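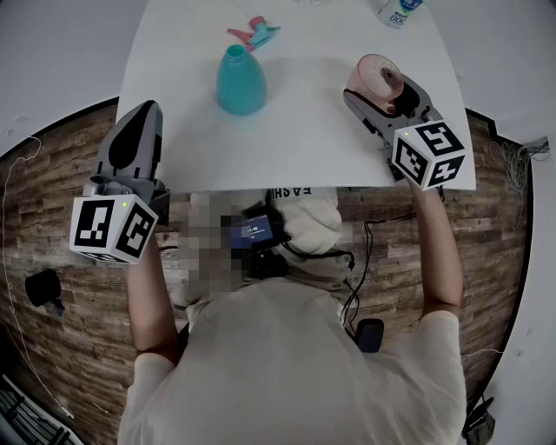 Why Do We Have Two Hands That Don't Match?

Hold your hands up in front of your face, palms toward you. Go on, put down your snack first. They look like twins, don't they? Four fingers and a thumb on each, a few lines, maybe a bit of marker left over from this morning. But if you ask those twins to do the same job, you will soon find that one of them is much better at it than the other.

Try it now. Get a pencil and write your name the way you always do. Now swap hands and write it again underneath. I did this while I was writing this page, and my second try looked as if a beetle had walked through some ink and then gone home.

The hand you like to use best is called your dominant hand. For most people it is the right one. Somewhere near one person in every ten likes the left one best, and a small number of people are happy to use either. There is a long word for being good with both hands, and it is "ambidextrous." Say it slowly: am-bi-DEK-strus. It's a lovely word to drop into a conversation at dinner.

Who decides which hand is the boss?

Your brain has two halves, a left half and a right half, and here comes the strange part: they are crossed over. The left half of your brain mostly looks after the right side of your body, and the right half mostly looks after the left side. When you wave to a friend with your right hand, the message to wave started on the left side of your head, traveled down, and crossed to the other side on its way.

Scientists know that handedness (that means which hand you prefer) runs in families a little bit, but only a little. Two left-handed parents can have a right-handed child, and the other way around too. Even identical twins don't always match. And it seems to begin very early. Doctors using ultrasound, a way of seeing inside a mother's tummy using sound, have noticed that babies who haven't been born yet often suck one thumb more than the other!

So nobody picks their hand the way you pick a flavor of ice cream. It is a part of how you grew, like the shape of your ears. Long ago, in many schools, left-handed children were made to write with their right hands, and it made a lot of them miserable. Happily, most teachers today let children use whichever hand feels right (or left).

The hand that helps

Now I want to say something nice about your other hand, the one that writes like a beetle. It is easy to think of it as the lazy one. But watch what it does all day long.

When you cut out a paper star, your best hand works the scissors, and your other hand turns the paper. When you butter toast, one hand spreads and the other keeps the toast from skating off the plate. When you open a jar, one hand twists and the other hangs on tight. Thread a needle, peel a banana, strum a guitar, tie a shoe. Your helping hand is there every time, holding and steadying and turning things to just the right place.

Using both hands together like this is hard work for a brain. The two halves have to keep in touch, and they do it through a thick bundle of nerve fibers that joins them in the middle. It's called the corpus callosum (KOR-pus kuh-LOH-sum), and it works like a very busy bridge. It keeps growing and getting quicker all through your childhood, and that's one reason tying shoelaces is so maddening when you are four and so easy when you are eleven.

My neighbor Nazma Mondal teaches piano, and she has 31 pupils, from tiny ones up to grandparents. She tells them all to learn the left hand's part by itself first, then the right hand's part, and only then to put them together, very slowly, like two people carrying a sofa up the stairs. I have tried it with one of her easiest tunes. I am still on the stairs.

Do animals have a favorite side?

Quite a few of them do. Many parrots like to hold their food in one foot, and it is often the left. Cats and dogs may have a favorite paw, although you need to watch patiently to find out. Most kangaroos that have been studied use their left front paw for jobs such as grooming and feeding. An octopus has eight arms to choose from, which sounds like a lot to argue about!

If you have a cat, drop a treat into a wide cup, put it on the floor, and see which paw goes in first. Do it again 11 times, on different days if your cat gets bored or full. Write L or R each time. (Always ask a grown-up which treats are all right, and don't tug the cup away, as cats do not care for that.)

Some things to try on yourself

Clasp your hands together with your fingers laced. Which thumb is on top? Now undo them and lace them the other way. Doesn't that feel peculiar, as if you'd borrowed somebody else's hands?

Fold your arms, then fold them the other way. You may have to stop and think.

Pat your head with one hand and rub your tummy in circles with the other. After a minute, swap them over.

Brush your teeth tonight with your helping hand. Lean well over the sink.

Draw a circle in the air with one hand and a square with the other, both at once. If your square goes round at the corners, you are in very good company.

Keep practicing one of these for a week or two and you'll feel it getting easier. Your brain is making the paths it needs, a little stronger each time you try. Save your first beetle-writing somewhere safe, so you can put your next one beside it.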